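Reading Room > Household > Fibres and Cloth > Linen

Linen

Linen is cloth made from the stem fibres of flax, Linum usitatissimum, and it's one of the oldest textiles people have bothered to make. I've been writing this entry on and off since my first winter in Cliswood, when I inherited a cedar chest full of the stuff and realised I couldn't tell a damask napkin from a glass towel. So it's an encyclopedia entry, but it's my encyclopedia entry, and you'll have to put up with me in it.

The word

"Linen" comes from the Latin name for the plant, linum, by way of Old English. The same root gave us line (as in a flax thread pulled tight), lining, lingerie and linseed. We also use it loosely for anything that goes on a bed or a table, which is why the "linen department" is mostly cotton and polyester these days. My aunt called every sheet in the house linen until the day she moved out, and not one of them was.

The plant

Flax is a slim annual, up to a metre or so tall, with small blue flowers that open in the morning and drop their petals by the afternoon. The kinds grown for fibre are tall and don't branch much. The kinds grown for seed are shorter and bushier, and that's the sort you'll see in Saskatchewan, where a field in bloom looks so much like a lake that I once pulled the car over to check. Canada grows an awful lot of flax, nearly all of it for seed and oil. The long-fibre crop is mostly European, from a damp strip of coast running through Normandy, Belgium and the Netherlands.

I grew a patch myself behind the garage, from a packet of 200 seeds that Lorna Umali gave me. I got enough fibre for a bookmark. Lorna got a tea towel out of hers, but she's got better soil and far more patience (she'll deny the second part).

From stem to thread

The fibre sits in bundles around the woody core of the stem, glued in place with pectin, and most of linen making is the business of getting it out again. Flax is pulled up by the roots so you keep the whole length. Then it's retted, a nicer word for rotted. In dew retting the stems lie in the field for several weeks and get turned now and then while fungi do the work. In water retting they go into a pond or a tank, which is quicker and smells dreadful. Danilo Pascual tried it in a kiddie pool and was asked by everyone downwind never to do it again!

After retting and drying come breaking, scutching and hackling. Breaking crushes the woody bits, scutching beats them away, and hackling draws the fibre through rows of metal pins until it looks for all the world like blonde hair. What you're left with is long line fibre for fine yarn, plus the short tangled stuff, called tow, for coarser cloth and twine. Hence "tow-headed", which I'd always assumed was something to do with toes.

Fine linen yarn is spun wet, and hand spinners do it too, with a little dish of water beside the wheel. It keeps the thread smooth.

How it behaves

Linen is strong, and stronger wet than dry. It takes up moisture readily and lets it go again fast, so it feels cool on a humid July night. It has very little stretch, and that's the reason it creases if you so much as look at it. I used to mind. Now I've decided the creases are the colour and character of the thing and I leave the iron in the cupboard, except at Christmas.

Types of linen cloth

Damask has a woven pattern that shows up as the light moves across it, and it's the classic tablecloth. Huckaback, or huck, has a pebbly weave that's marvellous for hand towels. Cambric and lawn are light and fine, good for handkerchiefs and baby clothes. Holland is a plain, sturdy cloth that used to be made into window blinds. Crash is rough and uneven and dries dishes better than anything else I own. Union cloth is a mix of linen and cotton, and there's no shame in it whatsoever.

Washing and keeping it

Rosine Boyer, who taught me most of what I know on this side of things, washes hers in lukewarm water with plain soap and never fills the machine past halfway. Linen breaks along hard folds, so it wants room to move. Skip the fabric softener, it coats the fibre and your towels stop drying anything. Chlorine bleach is worse.

Bring the wash out promptly and give each piece a good snap before you hang it up.
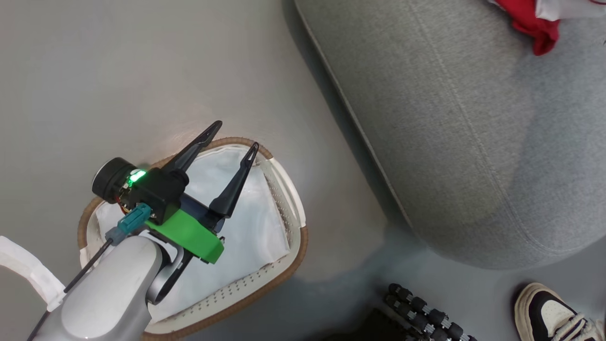 Sun on the line will whiten linen nicely, and a frosty morning does it too, if your fingers can stand it. My grandmother's generation laid sheets right on the grass. If you do iron, iron while it's still damp, on the wrong side for dark colours and on the right side for damask so you get the shine. For old yellowed pieces I like a long cool soak with a few changes of water before trying anything stronger.

For storage, roll tablecloths if you can, or refold them along different lines every few months. Keep them off bare wood, which can leave brown marks (my cedar chest did exactly this to a runner I was fond of). An old cotton pillowcase makes a perfectly good wrapper. And don't starch anything you're putting away for long, as silverfish love starch.

See also: Flax; Linseed oil; Hemp; Damask; Tea towels

Comments

Shiela Soriano: The bit on tow made my morning. Do you know if huck can be woven on a small table loom? I've only got 30 centimetres to work with.

Caroline Mwaipopo: Shiela, yes, I've done huck on mine, just make narrow bread cloths. Start with cotton though, linen warp on a little loom made me cry.

Danilo Pascual: It was a perfectly reasonable use of a kiddie pool.

Lorna Umali: I do not have patience. Nice entry. More on bleaching greens please.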